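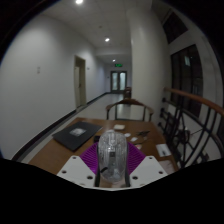
Rapport d'étape au Fonds Ehlers
Objet : programme Flirlow, accès en ligne aux démarches de logement, commune de Bemura
Période couverte : d'avril à juillet

Le chiffre que tout le monde attend est 1,894, ou plutôt 1 894 en notation française : c'est le nombre de comptes ouverts sur la plateforme Flirlow depuis son lancement. Il figurait déjà en gras dans la présentation faite aux élus en juin. Je le reprends parce que la convention m'y oblige, mais je ne lui accorde pas grande valeur. Un compte ouvert ne dit rien d'une démarche aboutie. Une partie des comptes a été créée au guichet par nos propres agents, pour des gens qui venaient demander un papier et qui sont repartis avec un identifiant.

Nous avons donc regardé ce que deviennent les dossiers. Sur un échantillon de 300 comptes, 54 ont servi à déposer une demande complète sans intervention d'un agent. Le prestataire, Wadthorpe, objecte que beaucoup d'usagers « explorent » l'outil avant de s'en servir. C'est possible. Les journaux de connexion montrent surtout des abandons à l'étape des pièces justificatives, celle où l'on demande un avis d'imposition dans un format que la plupart des téléphones ne produisent pas. Ce point avait été signalé dans notre rapport précédent. La réponse reçue tenait en une phrase et renvoyait à une version future.

Ateliers d'initiation

Les ateliers ont eu lieu comme prévu, sauf deux séances annulées faute d'inscrits. La fréquentation est correcte le matin, faible après 17 heures, ce qui contredit l'étude de besoins qui avait justifié l'ouverture du créneau du soir. Je propose de fermer ce créneau à la rentrée. Les fiches de satisfaction sont excellentes, comme toujours lorsqu'elles sont remplies devant l'animateur. Nous n'en tirons aucune conclusion et je déconseille de les citer dans la communication du Fonds.

Plus instructif : les participants reviennent pour autre chose que le logement. Ils viennent pour leur messagerie, la caisse de retraite, la cantine. L'atelier rend service, mais il est difficile de soutenir que c'est le service financé par la présente subvention.
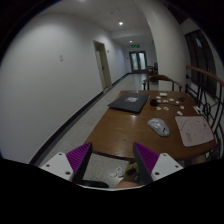
Table en bois et chaise, dans le couloir.

Dépenses

Le poste formation est consommé conformément au calendrier. Le poste logiciel dépasse la prévision, en raison d'un module de statistiques facturé en supplément et dont nous n'avons pas trouvé l'usage : il compte des visites, pas des dossiers. La résiliation a été demandée. Le poste impression, que l'on nous avait conseillé de supprimer, a été maintenu et je m'en félicite : le formulaire papier reste la voie la plus courte pour obtenir une réponse du bailleur.

Suite proposée

Avant tout versement de la seconde tranche, il me paraît raisonnable d'obtenir de Wadthorpe une date ferme pour la correction de l'étape des justificatifs, et de remplacer l'indicateur des comptes ouverts par celui des demandes complètes. La cible de la convention deviendrait alors hors d'atteinte cette année. Je préfère l'écrire maintenant.

L'extension aux communes voisines, évoquée en comité, me semble prématurée. Aucune n'a transmis de données sur ses propres délais de traitement, et sans point de départ nous serons incapables de dire si l'outil a changé quoi que ce soit. Le tableau détaillé des dépenses est joint en annexe 2.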